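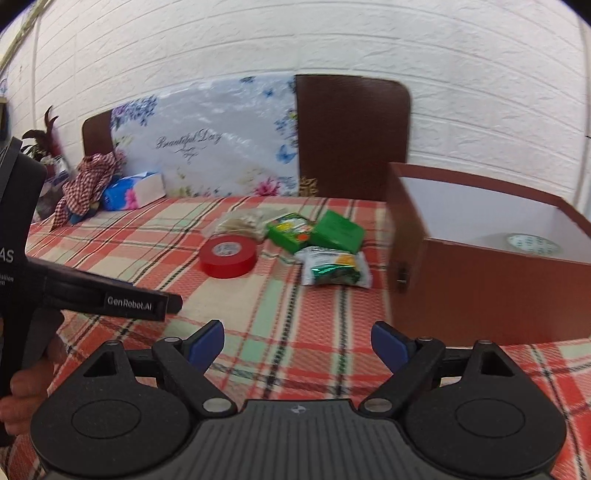 Hand grippers: setup and care notes

README for the pair of hand-held grippers we use for household pick-up recordings. It covers how the pair is set up, what to look at between sessions, and how to swap the tips. If you've just been handed the kit, welcome, it's a lovely thing to work with once it's dialled in!

Maintained by Jade Gauthier and Vandana Bisht. Last big tidy-up was in August, when Anitha Poduval rewrote the whole tip section after fitting more of them than the rest of us put together.

What's in this folder

setup.txt - the short version, fits on one page
tips.csv - log of every tip change, 141 rows so far
sessions.csv - one row per recording, 305 rows
spares.txt - what's in the Dovero drawer and what needs ordering

Setting up

Set both grippers on a flat surface and open the jaws all the way. The two fingers should reach their stops together. If one gets there first, the linkage on that side is probably binding, so see Pivot screws.

Close the jaws slowly and watch the blue tips meet. They should touch along the full face. A gap at one end means a tip is sitting crooked on its finger. Pull it off and reseat it.

Wipe the lens before you start. Then wipe it again, with the dry cloth this time (Vandana's rule, and she's right).

Do a 12 second test clip: open, close, pick up something light, put it down. Play it back before going any further. Both tips need to be in view the whole way through.

Pivot screws

The small screws in the linkage arms work loose with use. Check them every session with the short driver, finger tight plus a nudge. Please don't lean on them! Overtightening makes the jaws stiff, and you'll see it straight away in the recordings as jerky closes.

If a screw keeps backing out, put a dab of the removable thread locker on it and leave the gripper overnight.

Tips

We change tips at 600 grasps or when the surface goes shiny, whichever comes first. Always change both tips on a gripper at once. A new tip against an old one grabs unevenly, and thin packets slide out sideways.

Clean with warm water and a drop of dish soap. No solvents. Let them dry completely before they go back on.

Soft and thin items are the best test of a fresh set. Flat snack packets, crumpled cloth and small cardboard boxes all show up a bad fit quickly. A roll of tape on its side is a favourite of mine, as it scoots off if the two tips aren't closing evenly.

Known problems

- Left and right get mixed up in storage. Coloured labels are on order.
- Sticky tape leaves residue on the tips. Wash them the same day.
- Some rows in tips.csv from before the rewrite only say "changed", with no side recorded. Mamta Kaushik is working through them.

Still to do

Jaw spring measurements for both units (Jade)
Photos of a worn tip next to a new one
Merge Rekha Awasthi's notes on storage

Fixes and additions are very welcome, even tiny ones. Add your initials to the row when you log a change.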